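# Recovery Space Use in the Jarnham Athletics Building

Kam-wah Yen and Chun-hung Wan

## Background

Jarnham opened its recovery room for athletes in May. It has cold tubs, a nap area and a snack counter. We wanted to know who uses it and whether smaller teams get the same access as football.

## Method

1. We sent a survey to 84 athletes on five teams. Almost 80 answered.
2. We asked about snacks separately, as most teams bring their own. A clear plastic container with yellow trim is easy to stand on a table.

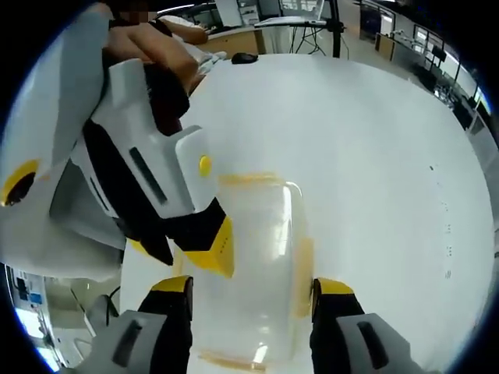 3. We interviewed the Hsueh Hall front desk staff about booking.

## Results

Football and swimming held most of the evening slots. Rowers said they finish practice too late to book. Sessions last 30 minutes, and several runners called that too short with changing time included.

Food storage came up more than we expected. Athletes asked for a shelf for upright containers with side latches.

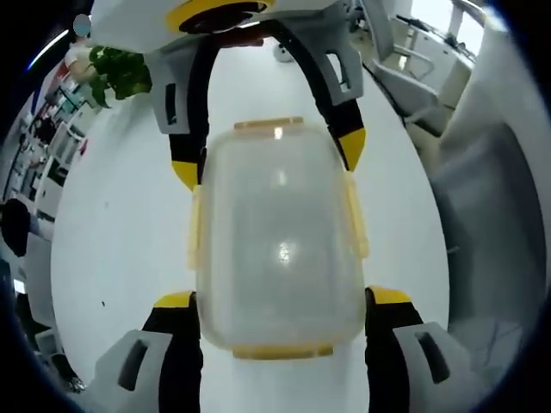
## Recommendations

- Hold two late slots for rowing.
- Post the booking sheet online.
- Repeat the survey after the winter season.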